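Search this site Type and hit enter
Blog > Around the House > Sewing Room

April
Posted by Steinarsdóttir

I finally got around to the fabric I bought in Hiltcombe last spring. It had been sitting in the closet the whole time, still in the bag from Monden. I paid for 2 yards and they cut it a bit long — fine by me.

The plan is a plain cover for the work table. No lining, no ruffle, just a hem all the way around. 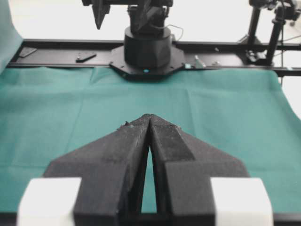 Ironing is the part I always put off. I tell myself the creases will drop out after a few days on the table, and they never do. The teal has a long diagonal one on the left and fold lines near the middle, so it will all have to be pressed before I pin anything. I want the side drop to stay about as it is on the right, over the edge of the table.

Thread is Rerkeck, the 1000 yard spool. More than enough for this and the napkins I want to make next.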